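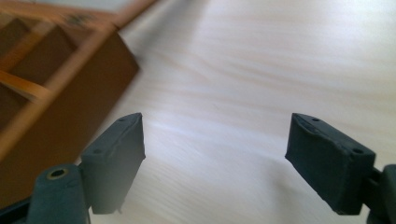

How to Clear Your Desk Before You Go on Vacation

The goal is to leave work in such a state that people can manage without you for two weeks, but not so smoothly that they start to wonder. I have done this well once and badly many times, so you are getting mostly the bad-times version.

Step 1. Start a week early. You won't, so start three days early and skip lunch.

Step 2. Write the handover note. One page. Put the things that could catch fire at the top and the things you merely find interesting at the bottom, where they will go unread. My first handover ran to 3 pages and opened with a history of the Flestton account. Geeta Kushwaha, who was covering for me, rang me on a beach to ask what the password was. It was on the last page, under "Background."

Step 3. Name one person for each open job. "The team will pick this up" means you will pick it up, in two weeks, and it will have grown.

Step 4. Deal with the inbox. I had 1185 unread messages last July. Sort by sender, delete every newsletter you have never opened, then delete the ones you opened once out of guilt. That took me down to 298. Of those, almost 217 were one long argument between Joscha and Konrad about the meeting room calendar. Archive the argument. They'll start a fresh one.

Step 5. Set your out-of-office reply. Give the date you're back, plus a day. Name your cover, and tell your cover you have done so. Leave out "limited access to email." You have a phone and everyone knows it.

Step 6. Go through the drawers. Throw out the soy sauce packets. Return any stapler with someone else's initials on it - quietly, after five.

Step 7. Block off your first morning back. Call it something dull, like "Q3 reconciliation," or it will be booked over by noon.

Step 8. Leave. If someone stops you at the elevator with "just a quick one," point to the handover note and keep walking.

If you get home and remember something you forgot, text it to your cover in one message. A second message counts as working.

We use cookies to improve your experience on this site. By continuing to browse you agree to our use of cookies. Accept | Manage settings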